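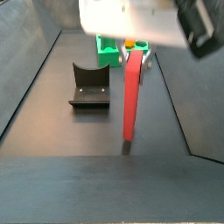

Why won't a square block go into a round hole?
Corners. A square measures more from corner to corner than it does from side to side, so if the hole is only as wide as the block's sides, the corners bump into the rim.

You may have heard grown-ups say that a square peg never fits a round hole. Don't believe it until you've tried. A small square peg drops into a big round hole with room to spare. The saying leaves out size, and size matters just as much as shape.

Say the hole is 44 millimetres across and the block is 40 millimetres along each side. It sounds as if it should fit. Now lay your ruler from one corner of the block to the opposite one. You'll get more than 56, so in it does not go.
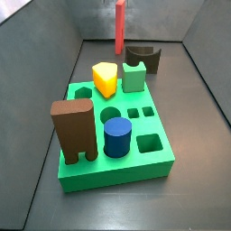
Round pegs are easier, or so people say. You can twist a cylinder any way you like and its end is still a circle. Tip it over, though, and you're trying to post its long side, so that "easy" shape can get stuck too.

What about a shape with 5 equal sides? Twist it a little and it stops matching its hole. Keep twisting and it matches again, 5 times in one full turn. I didn't trust that number when I first read it. Cut a pentagon out of card, draw round it, mark one corner with a pencil and check for yourself.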